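# Shelf-lip fault (Kotico kitchen trials)

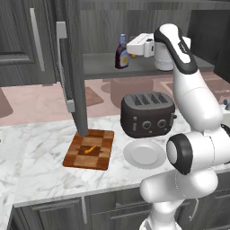
*The arm at the shelf in the simulated kitchen, gripper beside the bottle. Render.*

The **shelf-lip fault**, also called the **Dultton drop** or just "the drop" in older notes, was a recurring failure in the Kotico household arm program. The arm reached for an item on a shelf, closed, reported a good grip, and then lost the item on the way down. First seen in simulation, later on the real bench at Dultton. Affected shelf tasks only. Counter tasks (plate, cutting board, toaster) ran on the same release without it.

The fault is best known for the December bench incident, in which a glass bottle broke on the worktop and the arm carried on with its next step. No injuries. The stop rules used at Dultton were rewritten afterwards.

## Background

Kotico was set up to test one-armed kitchen help: fetching, putting back, clearing. Most of the work was done in a simulated kitchen built by Elisa Bassi. Dark wood-grain units with bar handles, a marble counter, a grey shelf at the back above it. The objects were ordinary ones, a sauce-type bottle with a blue cap, a chequered board, a plate, a four-slot toaster. Bassi's kitchen was reused for nearly all later Kotico tests and is still the one people mean by "the kitchen".

Shelf tasks were added late. The arm has to come up over the counter, tip its wrist down beside the shelf and bring the gripper in sideways. Little room for error. The forearm is near the top of its travel at that point and small mistakes at the elbow turn into larger ones at the hand.

The control software was Pandix, in a version kept by Thomas Vitale. The real bench was fitted out by the joinery firm Lo Presti to match the simulated room, shelf height included.

## Description of the fault

Normal order for a shelf fetch:

1. Reach to a point beside the item.
2. Move in sideways.
3. Close.
4. Check grip.
5. Lift clear of the shelf.
6. Lower to the counter.
7. Open.

The fault sat in step 4. Pandix judged a grip good if the fingers had met resistance and stopped short of fully shut. On the counter that worked well enough. At the shelf, one finger could catch the front lip of the slab and stop against that, while the other barely touched the item. Resistance felt, fingers not fully shut, check passed.

What came next depended on the item. Light things were left behind on the shelf, and the arm went through the whole lowering move with an empty hand. Tall things were worse. They tipped, got dragged to the lip, and went over the edge during step 5 or 6.

A second check, meant to notice a lost item during the move, was in the code but had been switched off for shelf tasks. It gave false alarms when the wrist was tilted. Vitale had turned it off as a stopgap and left a note saying so. The note was in a file the bench team did not use.

## Discovery

Gisela Ulloa found the fault while reading through a batch of 1,393 simulated shelf fetches. The batch report gave 1,333 of them as successes. Ulloa replayed some of the successes by eye and found runs where the bottle had ended up on the counter lying on its side, well away from the target spot. The report counted these as passes. The scoring rule only asked whether the item had reached the counter.

So two faults, one hiding the other. The grip check passed bad grips, the scoring passed dropped bottles.

Ulloa wrote it up the same day and marked it as low priority, on the understanding that shelf tasks weren't going to the bench yet. That understanding was out of date. Rosario Bianchini, who ran the bench, had already been given the release and had the pass figure from the report. She later said that the figure was the reason she agreed to use a full glass bottle and not the plastic stand-in.

## The December incident

The bench run was a single fetch: bottle from shelf, down to the counter, next to the plate. Bianchini at the stop button, Hemi Stubbs on the log.

The arm reached, moved in, closed. Grip reported good. On the lift the bottle leaned outwards and slid along the lip. It fell as the wrist began to turn, struck the edge of the worktop and broke. Glass went across the counter and onto the floor on the sink side.

Bianchini did not press stop straight away. Her statement says she was waiting for the arm to stop by itself, as it did after drops in the counter tests. It did not, the lost-item check being off. It finished lowering, opened its fingers over the spot where the bottle should have been, and started on the next job in the queue, which was to move the plate. The plate was pushed through the broken glass for a short distance before the button was pressed.

Stubbs had a hand on the counter near the plate at the time and pulled it back. Bench rules allowed this between tasks. The log shows that the arm was between tasks as far as the software was concerned, though it was moving.

## Investigation

The review was done in-house by Ulloa and Vitale, with Bianchini giving evidence. Published Mar 15, 2023. Main findings:

- The grip check could not tell an item from a piece of furniture.
- The lost-item check had been disabled without the bench being told.
- Batch scoring counted any arrival at the counter, upright or not.
- The next task in a queue began with no look at the state of the worktop.
- "Between tasks" was being treated as safe by staff, and was no such thing.

The review did not blame the arm itself. Joints, brakes and gripper all tested fine. A loose cable at the wrist was found and fixed but had nothing to do with the drop.

There was some argument over the shelf. The front edge on the Lo Presti bench is square, the simulated one looks similar, and Bassi held that the room was a fair match and had in fact shown the fault months early, if anyone had looked at the replays. Vitale's view was that the simulated bottle slid too easily and that this had made people shrug off odd results from shelf runs in general. Both views are printed in the review. It doesn't pick one.

## Changes made

**Grip check.** Now done twice, once on closing and again after a very small lift. If the load felt at the wrist has not changed after the lift, the arm lets go, backs off and stops. Slower. Catches the lip case.

**Lost-item check.** Back on for all tasks, with a wider margin when the wrist is tilted. Can't be switched off without the bench key.

**Scoring.** An item must be upright, in the target area and at rest. The old batch was scored again under the new rule; the revised figure was kept internal.

**Queues.** One task at a time on the bench. The arm returns to a parked position after each and waits for a person to release it.

**Hands.** No hands over the counter unless the arm is parked and the light is off. Bianchini's wording, now painted on the bench: *Parked and dark, or keep out.*

**Glass.** Not used on the shelf until a release has passed with plastic.

## Later occurrences

The lip fault came back in a milder form when a thinner gripper finger was tried. The finger bent against the shelf, and the bending was read as load, so the second grip check passed aswell. It was caught in simulation this time. The finger was dropped.

Stubbs has since logged near misses with small objects stored behind taller ones, where the hand comes down on the back item while closing on the front one. These are filed apart from the shelf-lip fault, although the two are often mixed up in talk. Under the current naming only a catch on the shelf itself counts.

## Name

"Dultton drop" was in use at the bench before the review came out. The review uses "shelf-lip fault" throughout, and Bianchini asked for the other name to be retired as it made the thing sound like a one-off at one site. It hasn't been. Both turn up in release notes, sometimes in the same paragaph.

## See also

- Lost-item check
- Parked position
- Pandix release notes, shelf tasks
- Kotico bench rules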